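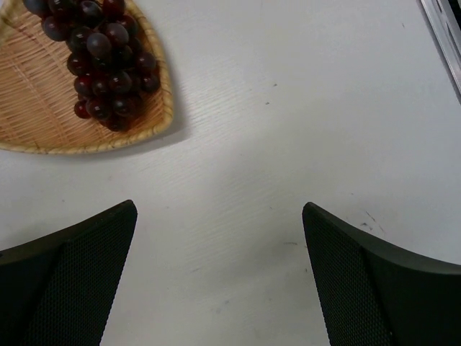
Nov 28, 2019

Bench 2, white top. Grapes in the bamboo basket, whole bunch, dark red, logged as lot 3243. Basket tare still to be redone — the September value was taken before the rim was rebound and I don't trust it.

Surface: gray scuffs remain after two passes with the Zulholm cleaner, damp cloth, no pad. Tried a third pass on a test patch at the back, no change. Dede Sarpong thinks they are rubber transfer from the old Viltby feet and wants to try an eraser block. Fine by me, one corner first. Dark specks not investigated. The grain texture holds dirt along its length, so wipe with it and then across.

Basket: tight diagonal weave, rim sits a little proud of the table. Shadow under the edge confuses the outline if the side lamp is low. Lamp to 20 cm higher than last time, left there.

Grapes: bloom rubs off at a touch. Handle by the stem only, or note which ones were handled. Do not rinse until weighing is done. Room at 17 C when I started, not rechecked.

Weighing moved to the Aidoo balance. The Droltance one drifts on anything over a kilo and reads 1533 g for the check mass, then something else a minute later. Tagged it.

To do: tare, eraser test, second cloth from stores. Dede has the key to the cold cabinet.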